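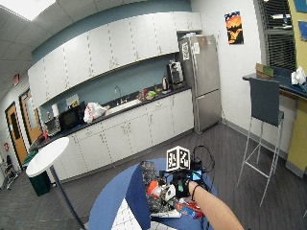

*The kitchenette at our Musgate office, with a hand rig over the blue table.*

I have spent most of this year on the part of our software that decides where a hand is, and I'd like to put in a kind word for the dullest corner of it, the replay tool. Everyone who visits Galtstead wants to hear about the planner (and fair enough, the planner is lovely!), but it's the replay tool I open first every morning, usually before the coffee is ready.

Ours is called Clumine. It takes a recorded session and plays it back through the same tracking code that ran live, with the same timestamps, and it lets you stop anywhere and ask what the filter believed. Last December we had 1,003 sessions on disk and no good way to look at any of them – we'd change a threshold, watch the average error go down, and go home happy. Then I sat and stepped through 100 of them by hand, and found our pose estimate flipping over whenever a marker turned nearly edge-on. The average had hidden it beautifully.

So my plea to smaller teams, and I know budgets are tight and demos are always due, is to build the viewer before the second model. Ours began as almost 400 lines of Python, written by someone at Makhubela who was tired of reading logs, and it was ugly and slow and we loved it. Kitchens, with their shiny faucets and crowded counters, will give your tracker plenty to be wrong about, and you'll want a comfortable place to sit and watch it happen.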